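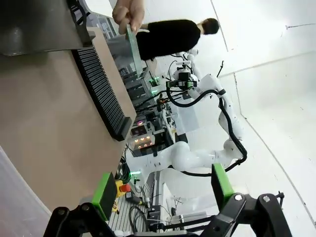
Stukura Technical Center, Department of Shop-Floor Automation

Skarex Bench Handling Cell
Equipment no. 3473
Location: Babić Building, Room 12
Status: Available to internal and partner projects

Overview

The Skarex Bench Handling Cell is a shared facility for testing whether a robot can take over small, repetitive handling jobs that are still done by hand. It is built for work at table height with light parts: circuit boards, strips, racks, trays, connectors and small containers. The cell is open to departments of the Center and to outside firms that wish to find out, before buying equipment of their own, how much of a given job a machine can do today.

Most of the work booked on the cell comes from electronics assembly and repair. A typical request concerns the loading of narrow circuit-board strips into slotted racks. A person holds the strip by its edges, finds the slot by eye and by feel, and corrects the angle while pushing. The same motion is far harder for a robot. The strip is thin and may flex, the slots are closely spaced, and a small error in angle is enough to jam the part or place it one position over.

Equipment

White articulated arm with smooth jointed housing
Black gripper with bright green finger pads
Small camera mounted at the gripper
Work table of gray aluminum extrusion with parallel slots, for clamps and fixtures
Tan flat work surface for racks and loose parts
Red emergency stop button on a yellow base
Electronics racks with control and test modules

The finger pads can be exchanged. Projects that need a different pad shape should supply a drawing with the booking form. Pads are made in the Center's own workshop.

What the cell can do at present

The cell can pick up rigid parts from a known position and set them down in a fixture. It can carry a filled tray a short distance on the bench, press a button or close a latch, and present a board for inspection. With a suitable fixture these jobs can run for a full shift with an operator nearby.

In the most recent test series, completed in August under the direction of Danuta Kaczorowski, the cell attempted 369 insertions of circuit-board strips into a slotted rack. Results were good when strips were handed over in a fixed position and the rack was clamped. They were much weaker when the rack was moved between attempts. The full record is available from the department on request.

What still requires a person

Sorting mixed parts from a bin, freeing a jammed strip, routing cables and judging whether a connector is fully seated remain manual jobs. The cell may assist with some of them, but it should not be planned into a production line as a replacement for the operator.

The same applies to household tasks. The department has received inquiries about folding cloth, loading dishes and clearing a table. Short trials of such tasks may be carried out on the bench, provided that all objects are dry and unbreakable. Users should expect slow motion and frequent stops. In the department's view, a general household machine cannot be specified on the basis of present results.

Trials with handed parts

Where a project requires a person to pass a part to the robot, the arm is run at reduced speed and a second trained person stays at the emergency stop. Loose sleeves, lanyards and rings are not permitted. Long hair must be tied back. Cables on and below the table may be moved by department staff only.

Booking and access

The cell is booked in blocks of 2 days. New users complete a safety introduction with Zsolt Lakatos before their first block. Partner firms must also submit a short description of the task, including part dimensions and the present manual method, and should bring enough sample parts to allow for damage. Gripper control runs on the Drullico software package, which is installed on the cell computer. Users may bring their own programs, subject to review.

Recordings made by the camera at the gripper belong to the project that booked the block. Copies are handed over on the last day, and the cell computer is then cleared.

Contacts

Technical questions: Zsolt Lakatos
Booking and partner agreements: Magdolna Kovács
Test records: Danuta Kaczorowski

Page last revised October 2022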